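How to Clean and Store Over-Ear Headphones

Ear pads pick up sweat, skin oil and hair product every time you wear them. Left alone, the covering goes stiff and starts to flake. A clean takes a few minutes and you will have most of what you need in a kitchen drawer.

You will need

Two soft lint-free cloths
A bowl of lukewarm water with one drop of washing-up liquid
A dry, soft toothbrush
Cotton buds
A strip of Velcro or a soft tie

Step 1: Unplug everything

Take the cable out of the socket. If it detaches from the headphones as well, take it off and put it to one side. Switch wireless pairs off fully.

Step 2: Remove the pads

Most pads are held on by a lip of fabric or a plastic ring. Work a fingertip under the edge and ease it round. Do not use a knife. On the old Votano 504 the pads are glued, so leave them on and go straight to Step 3.

Step 3: Wipe the pads

Wring the cloth out until it no longer drips. Wipe the outside of each pad, then the inner edge. Go over them again with plain water and pat dry. Leave them on a towel for 16 hours before refitting. Do not put them on a radiator. Velour pads take longer, so give them a full day.

Step 4: Brush the speaker covers

Hold the ear cup facing down and brush lightly so the dust falls out. Keep water away from this part. A dry cotton bud will reach the corners.

Step 5: Clean the headband and cable

Wipe the headband from one end to the other. If the covering is already cracking, dab at it, as rubbing will lift more of it. Run the cloth along the cable and check for splits near the plug.

Step 6: Store them

Coil the cable in loose loops and fasten it with the tie. Winding it tightly round the cups strains the wire where it goes in. A hook or a shelf is fine. The small storage box from Medcombe takes one pair without squashing the pads.

Over-ear headphones in red 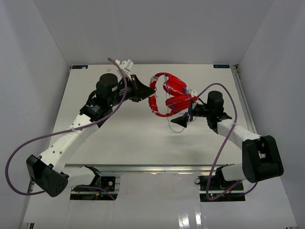
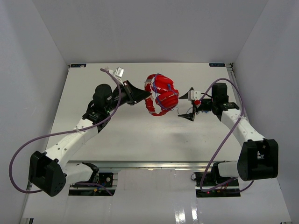 How often should I replace the ear pads?

Replace them when the covering flakes, or when the foam stays flat after you press it. With daily use, many pairs need new pads after a year or two. Measure the old ones before ordering, as sizes vary between models.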